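Stisthorpe Office Equipment Reuse Pilot
Progress report to the Deschamps Fund
January 2022

The short version: the pilot is running, the money is mostly where we said it would be, and we don't think the headline number deserves the attention it's getting. By the end of the period we had logged 1,030 desktop computers from offices in Stisthorpe and Drellmont. Logged means somebody wrote down that it arrived. It says nothing about whether anyone will use it again.

Of those, 700 have been passed to schools and small nonprofits. We would like to call that a success, but we have follow-up forms for only 78 of them. The rest may be on desks or in a closet. We can't tell, and we'd ask that the 700 not be quoted without that note beside it. 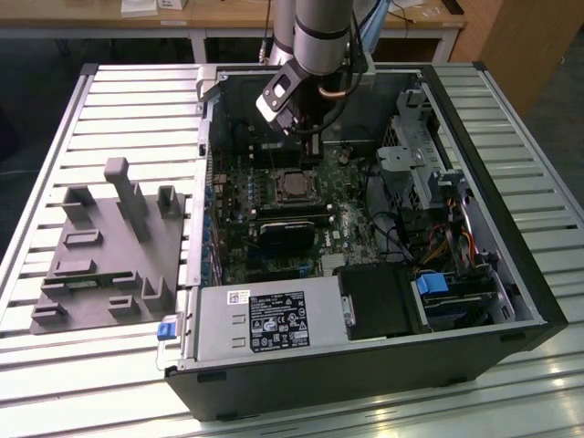
Dell tower with the side panel off.

Collection

The Drellmont pickups went better than planned, mainly on account of two large office closures. That kind of luck won't repeat, so please don't draw a line through it and expect the same by June. Smaller donors are slow to reply and often want a receipt with a dollar value on it. We don't give one — our view is that any figure would be a guess.

The original proposal said donors would sort equipment before pickup. Almost none do. We suggest dropping that line from the plan and paying for the sorting time.
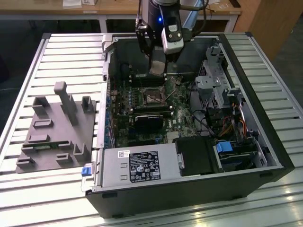 Desktop case on its side, motherboard showing.

Tracking software

We were asked to use Lorano for stock records, and we have. It handles arrivals well enough. It does not handle a machine that comes back, which happens more than the proposal allowed for. Staff keep a second list on paper, and the two lists don't agree. The vendor says a fix is coming.
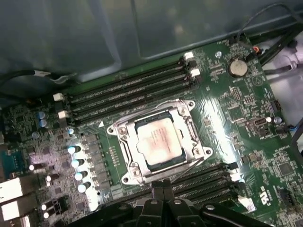
Training for staff has been uneven as well. The Stisthorpe site ran both sessions, Drellmont ran one and put off the other, and the sign-in sheets for that one are missing. We have left it out of the totals.

Spending

Van hire is over budget and storage is under. The carbon savings figure in the first proposal came from an online calculator, and we have not been able to find out what it assumes. We've taken it out of this report.

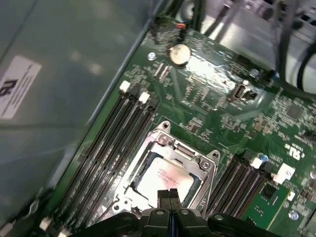
For the next period we are asking to move the unspent storage money into follow-up calls. It will make the totals look worse, at least at first. The revised budget sheet is attached, along with the blank follow-up form.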